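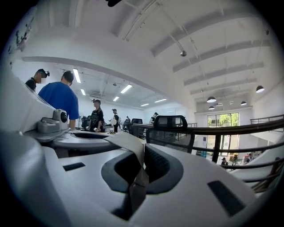
Figure 2. The upper floor at Elar, with the light-colored table across the middle of the room and an office chair in front of the railing.

4.2 Standing and sitting on the upper floor

The second site, Elar, keeps its shared workspace on an upper floor under a high, sloping ceiling. Walls and ceiling are white, and the staff we interviewed described the room as bright but loud. Koval and Ostapchuk found the same complaint at Cesen, where the ceiling is flat, so we do not put it down to the roof shape alone.

Most of the talk we recorded on this floor took place on foot. People came to the table, stayed for a short exchange and left again, and few of them pulled up a chair. Figure 2 shows several people standing in this part of the room, one of them with a backpack on. We coded an exchange as "standing" if all those taking part were on their feet when it began, even if one of them sat down later. Colin Lockwood and Yevhen Tkachuk coded the notes separately and settled differences in a joint reading. Of the 200 exchanges in the notes, 98 were coded as standing.

The chairs are black office chairs. Under the plan drawn up by Antoniuk, each was to stay at a fixed desk, but in practice they moved all over the floor. The one in Figure 2 has a mesh back and a padded headrest and faces away from the viewer at the railing. Other chairs stand further back and in a cluster on the left. Staff told us that the places by the railing were used for phone calls and for reading, and that a chair left there was treated as free for anyone to take.

Two staff members asked for a higher table. Illia Zakharchenko, who managed the move to the new floor, was against it on the grounds that the same table was used for seated meetings. It had not been changed when our visits ended on 22nd October. We return to table height in Section 5, where the Gokov site gives a useful comparison: there the shared table was raised before the study began, and the chairs were kept in a separate room.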